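How do you teach a robot to fold your pants?

For children from eight years, and for the adults who read with them
Updated October 2024

You can fold a pair of pants. Maybe you do not like to do it, but you can. For a robot this is a very difficult job. A cup is always the same shape, and pants are a different shape every time when you drop them. One leg is inside out, or the belt is still in it, or a sleeve of another thing is hiding under it.

So how does the robot learn? One way is that a person shows it. In this text we look at a kit which lets a family do the showing at home. The kit is called Clurnitz and it is made by a small company with the name Nesasside.

What is in the box?

In the box there are two grippers. A gripper is a hand for a robot, but these two have no robot behind them. You hold them yourself, one in your left hand and one in your right hand. When you squeeze the handle, the fingers close. When you let go, they open again. Each gripper weighs 500 grams, the same as a half liter of water. After the third T-shirt your arms will notice this.

On every gripper sits a little camera. It looks at the fingers and at the thing you want to pick up. There is also a charger, a bag and a thin book with pictures. The book is good, but the letters in it are too small.

Why do you not use your own fingers?

Your hand has five fingers, and it can feel if cloth is thin or thick. A simple robot hand has two fingers and feels almost nothing. If you show the robot a trick which needs your thumb and your pinky, it cannot copy you. With the grippers on, you have the same problem as the robot, and you must find a way that works with only two fingers. Try it now with two wooden spoons and a sock! You will understand it very quickly.

What does the robot learn from it?

The camera makes a film of each fold. A computer program looks at the film and asks: where were the fingers, and were they open or closed? Then it looks at the next film, and the next. One film is too little. The Clurnitz book says that you should make 200 folds before the program can begin to guess well. It also wants that you change things. Fold on the bed, then on a table. Fold blue jeans, then gray ones. A robot which has seen only one blanket may get confused by a blanket with stripes.

The mistakes are useful too. If the jacket slips away, you do not need to stop the film. Pick it up again and continue, so the program can learn how to repair a mistake.

Does it cost a lot?

The kit costs 119 dollars, and this is much money for a thing that does not fold anything by itself. Please remember this before you ask for it on your birthday. There is no robot in the box. Your films go to a bigger project, called Gondier, and there the robot arms practice with films from many homes. You can also borrow the kit for 14 days from the Symonenko toy library, which started with this in September. We think borrowing is the better idea for most families.

Rules for using it at home

Ask an adult before you start. The camera sees your room, so put away letters, school papers and photos of people. Tell your brother or your sister that the camera is on.
Keep your hair and your necklace away from the fingers.
Do not pinch the cat.
Begin with big and easy things, for example a towel. A jacket with buttons and pockets is for later.
Fold slowly. The program does not like it when the picture is shaking.
If you are tired, put the grippers back in the bag and close the zipper.

Words to remember

Gripper: the part of a robot that holds things.
Demonstration: when somebody shows how a job is done.
Data: all the films and numbers that the program learns from. 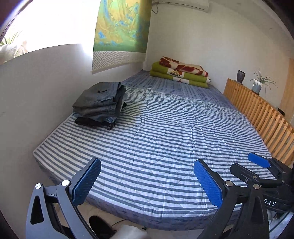 When you have finished a pile, turn off both grippers and connect them to the charger. A small green light means that they are full. The films stay in the grippers until an adult sends them, and the adult can also delete a film if you do not want to share it.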